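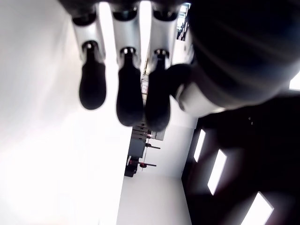
Ticket 2000: Loss of light tones on second-floor printer
Opened by: Hildegard Oltmanns, Publications Office, Trolmont
Assigned to: Jae-in Pyo, Print Services
Date opened: 14 August 2022
Priority: Normal
The second-floor color printer no longer holds detail in the lightest tones. Text pages and line drawings are not affected. The fault appears on photographs printed on coated stock from Tray 2, and it is easiest to judge where a bright, shiny surface meets a dark, dull one, as with the glossy white finger segments and their matte black tips. The pale highlights along such curves print as bare paper. The office requests a repair before the October catalog goes to proof.

Entry 1, Print Services
Toner levels were checked and are within range. The standard calibration was run from the front panel and completed without error. A test sheet printed from Tray 1 on plain paper showed all gray steps. The same sheet from Tray 2 lost the three lightest steps.

Entry 2, Publications Office
Staff confirm that the coated stock was changed last month from Dhillon to Pisen. The tray setting was not updated at that time. The supply form lists the new stock at 145 gsm.

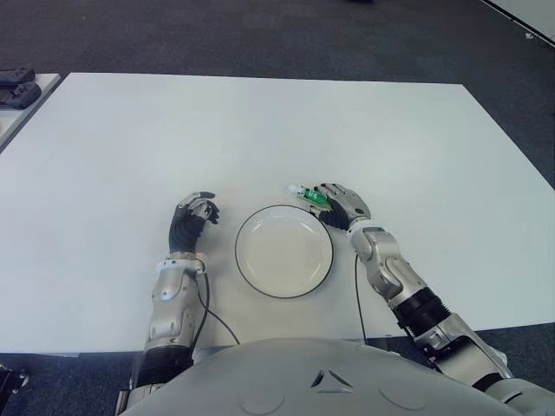
Entry 3, Print Services
The Tray 2 paper type was changed from Plain to Coated Heavy, and calibration was repeated with the new stock loaded. The lightest steps returned on the test sheet. Staff should still proof pale subjects on paper before approving a full run. A white plate on a white table depends on its thin black rim and the faint shadow at its lower right, and a shadow of that kind is the first thing to be lost.

Entry 4, Print Services
The Kultska print driver was updated on the shared workstation. The saved preset "Catalog 700" still called for plain paper and has been corrected. Users with a local copy of the preset must delete it and download the new one.

Status: Pending confirmation by the Publications Office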